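The Bench That Runs Overnight
Automation has reached the sample room at Grasuscombe, and the staff are learning a different kind of day 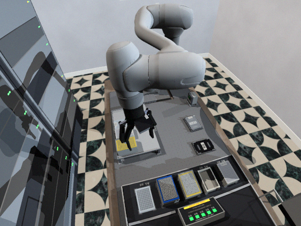

A change in the work

Until last August, the technicians at Inow's testing laboratory in Grasuscombe moved most samples by hand. A large order meant long hours of lifting plates, filling racks and checking labels. The laboratory now assigns much of that work to a robotic arm under a program called Akanda. Each run is first laid out and rehearsed in simulation, with the arm, the bench and the racks in their planned positions.

In its first six months the program handled 3,419 plates, of which 1,251 were processed after the evening shift had gone home.

"The work did not disappear," said Sunil Bepari, who supervises the sample room. "We used to spend our attention on our hands. We now spend it on the plan."

New duties, new questions

All 50 members of the laboratory staff have completed training in planning and reviewing runs. Technicians write the order of steps, inspect the rehearsal and sign off before the arm is started. Reports of wrist and shoulder strain have fallen.

Some employees have raised concerns. Evening hours once carried extra pay, and fewer are now offered. Management has agreed to review the pay scale before a second bench, named Allura, enters service.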